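Laundry corner opens at Zistila, and folding lessons come with it

If you have ever stood at the end of a bed with a big sheet in your arms and no idea where the corners went, the people at Zistila would like a word with you — a kind one. The neighborhood workshop in the old Tresine building has spent December getting its new laundry corner ready, and the doors are now open to anybody who wants to bring a load of washing and stay to learn a little about looking after it.

It is a friendly setup, with a front-loading washing machine, long wooden tables nearby, and plenty of room to spread out even the largest bedding, which most of us simply do not have at home. The first sessions are all about sheets, and there are 59 names on the sign-up list already, which pleased everyone at Zistila no end (they had hoped for far fewer, so that there would be enough tea to go around).

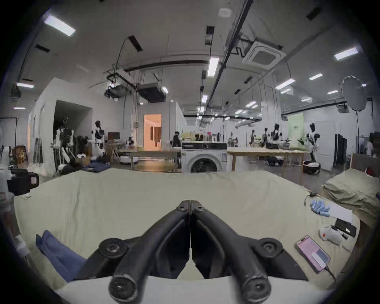
Shobha Poduval had her doubts about spreading the sheet out first, having always folded hers standing up with the two ends pinched under her chin, but she said that once the creases were smoothed toward the edges the rest went quickly, and that she meant to go home and redo her whole linen closet.

Each session lasts 2 hours and takes in washing, smoothing and folding, with a good stretch at the end for questions about stains, shrinking and those elastic corners that never seem to lie flat. Smaller things get their turn as well — cloths, pillowcases, the dish towels that pile up at the back of the drawer. The Unnithan bakery next door is sending over buns for the first month, so come a little hungry.

The corner was paid for with $400 raised at the summer bake sale, along with a gift from the Plaris hardware store down the street. Sessions begin at 3 in the afternoon and are free, though you are asked to bring your own detergent and, if you can manage it, one sheet that has been giving you trouble. Names can be added to the list at the front desk.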